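From: In-ho Tak
To: homechores list
Subject: Re: clearing the table, are we there yet?
January 2022

Chowdhury wrote:
> I keep hearing that table clearing is close to solved.
> The Winard people showed 98 good picks out of 200 and
> called it a start. My mother-in-law clears a table for
> six while talking on the phone. What is the hard part?
> Is it the arm, the hand or the software?

Mostly the hand, in my view, and then everything the hand touches. A cup gives you height to work with. Flatware gives you almost none. A fork on a hard tabletop leaves very little room to get a fingertip under the handle, and if you press down to make up for it you are pushing on the table.

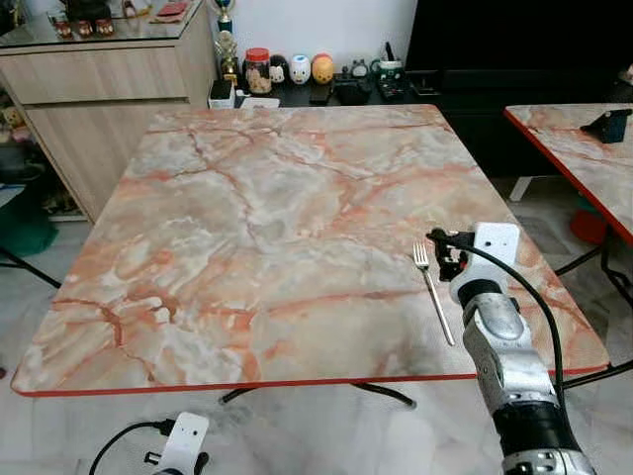 The surface matters too. A plain white bench in a lab is easy on the vision side. A shiny top with veins running all over it is what people have at home, and thin metal things are hard to pick out on it. When we moved from the bench at Nornville to ordinary dining tables, I had to throw out most of my depth settings and start over.

Then there is what comes after the grasp. Holding a fork is one job. Knowing which end is up, turning it, and putting it in a rack slot 40 mm wide is three more, and each one can fail by itself.

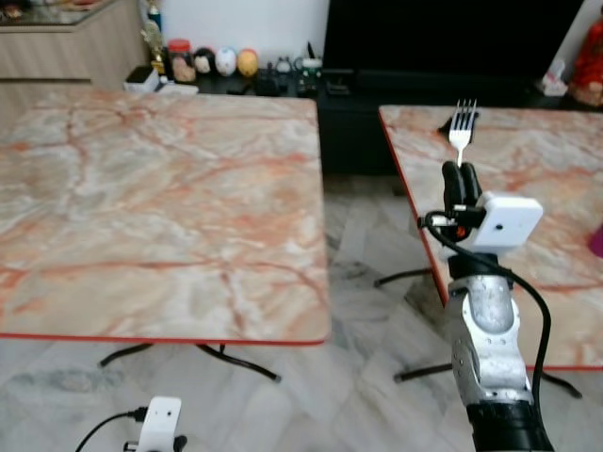 I would count a chore as done when the table is bare and I did not have to stand there. By that measure we are not close. Single items, yes, on a good day. A whole meal's worth, with napkins and a bit of rice stuck to things — no.

The Dondcombe group wants to log 800 tries on mixed flatware by June. I'd like to see their failures listed by type, with spoons kept separate from forks. If anyone has a fingertip shape that works on thin handles without a rubber pad, please post the drawing. Ours wear through too fast.

In-ho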